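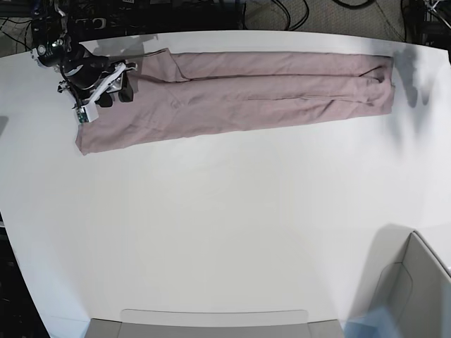
Pink trousers on the folding table, with the right arm holding the waistband end.

HENAR, March 26, 2025. Clolura, the company that has spent the winter teaching machines to deal with the clean-clothes pile, today announced Michalski, a collection of 1,266 recorded attempts at handling trousers. It is open to research groups on request. The company believes it to be the most attention these trousers have ever received.

Michalski was gathered at Clolura's workshop in Henar, starting in January. In each recording an operator guides a pair of robot arms through part of a laundry job: finding a waistband, pinching a layer of cloth, lifting it, laying a leg over its neighbor, pulling a crease straight or making it worse. The arms' movements are stored together with the views from an overhead camera and from small cameras at the wrists. A learning system then studies the results and tries to work out what the operator was thinking. Operators report that this was often lunch.

Clothing remains an awkward subject for automation. A box keeps its shape when picked up. Trousers have no such manners, and a fold that behaved in the morning may refuse to happen again after a break. The wrist views were added for this reason, as they stay close to the fingertips during the last inch of an approach, where most of the trouble starts.

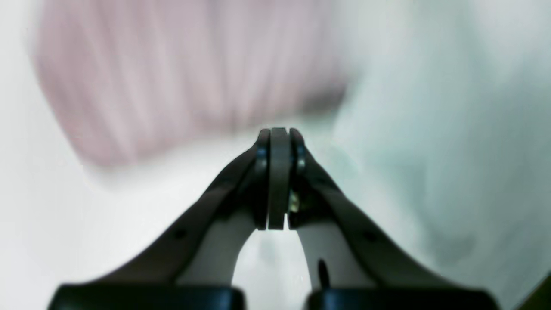

Operators worked in shifts of two hours and swapped seats when their folding became noticeably spiteful. Every attempt was kept, including the poor ones, and labeled by hand as finished, partly finished or abandoned. Clolura considers the abandoned attempts to be among the most useful in the set. They include missed pinches, second layers picked up by accident, and one long session in which a cuff was turned over 14 times by an operator who would like it known that the cuff started it.

The recordings have been trimmed at the start and end, but the middles are as they happened. Arm positions, gripper opening and all camera views share a single clock. Getting them to do so took longer than planned and accounts for most of February's coffee budget.

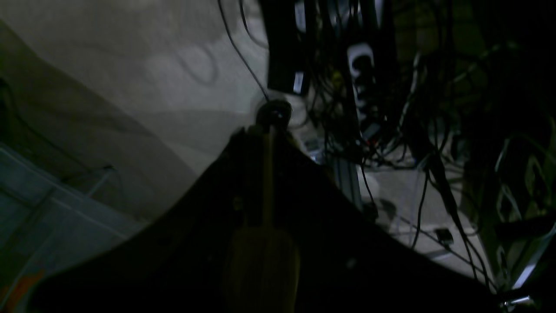

What is in the release

Each recording comes with its camera views, arm data, outcome label and a short written note from the operator. The notes have been checked for spelling and, in a few cases, for language. A set of scripts for loading the data is included, as is a guide to the labels, which was revised after a lengthy disagreement over what counts as a fold.

Early training runs have been carried out with Zoteck, Clolura's partner on the learning side. Zoteck reports that its system now goes for the waistband with some confidence. What it does after that is described in the release notes as "varied."

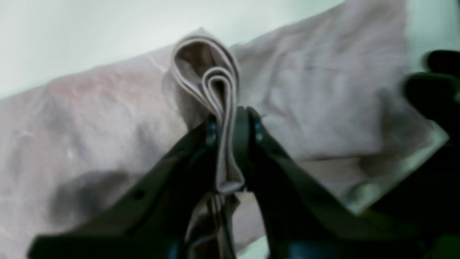 Both companies regard this as a reasonable place to be in March. The next stage will bring the collection to around 3,000 recordings and introduce shirts, whose sleeves the operators have already begun to complain about. Fitted sheets are not on the schedule, and Clolura asks that people stop suggesting them.

Availability

Research groups may request Michalski through the data desk at Clolura. Requests should say what the recordings will be used for and who will be responsible for them. Commercial licenses are handled separately by Zoteck.

About Clolura

Clolura collects and prepares training material for robots that handle soft goods. It is based in Henar, where its staff continue to fold their own laundry at home, with mixed results.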